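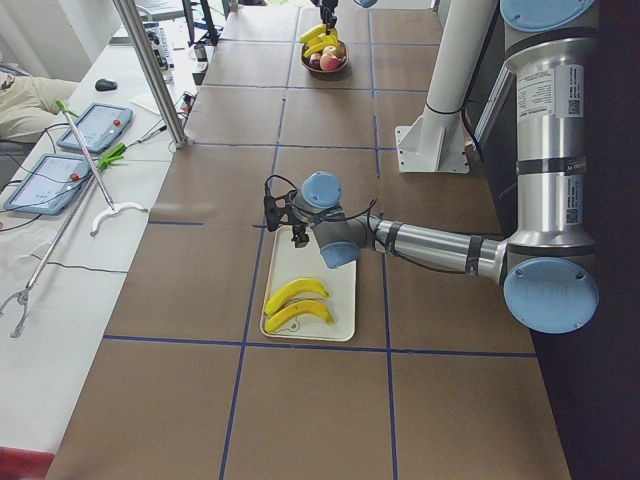 Site visit report: the Wirik open day at Clarnthorpe

Our class went to the Wirik open day in March, and this is my write-up for the automation unit. I'd picked it over the bottling plant mostly for the free lunch, but I ended up staying at the one bench for most of the afternoon (sorry to my group, who wanted to see the welding!).

Getting there

The bus from campus is the 189 and it takes forever. We signed in, got our visitor badges and sat through a safety talk. Then Myroslav Zhuravel took our half of the class through to the arm demo, which they call Rikari.

What the demo was about

Rikari is all about picking up fruit. I thought that sounded a bit easy until Myroslav asked us how hard you'd squeeze a banana compared to an apple. Fair point! The two arms work along one long table covered in brown paper, with dark blue tape dividing it into cells. I really liked the tape. It's such a cheap way to mark out a work area, and I want to try it on our own bench at school.

There were bananas on a white tray, and a woven basket with a mix in it, including apples and a star fruit. Myroslav told us they'd logged 839 picks before the open day and 764 of those were good ones. I asked what counted as good, and he said the fruit had to get where it was going without a bruise, which seems pretty strict to me.
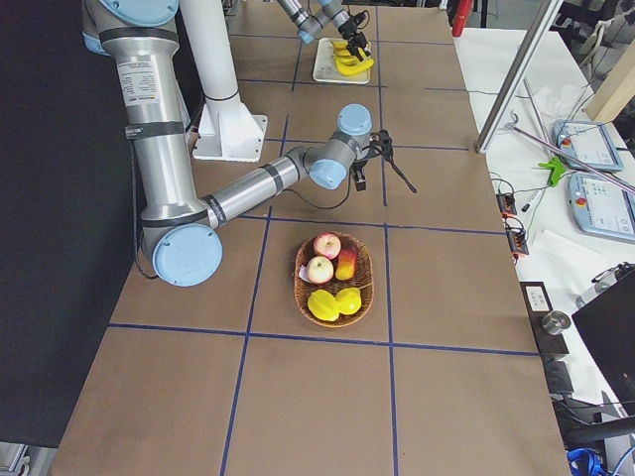 Questions I asked

I asked why they use a two-finger gripper when a hand has five. Myroslav said fewer fingers means fewer things to tune, and that the Demchenko group had tried a fancier one and gone back. I also asked what the hardest fruit was. He reckons anything round that's sitting tight up against something else, as the fingers need a gap to get into.

What I'd do differently

I only wrote 6 lines of notes, so next time I'm bringing a proper notebook. I also forgot to ask how long one pick takes, and I've emailed Myroslav about that.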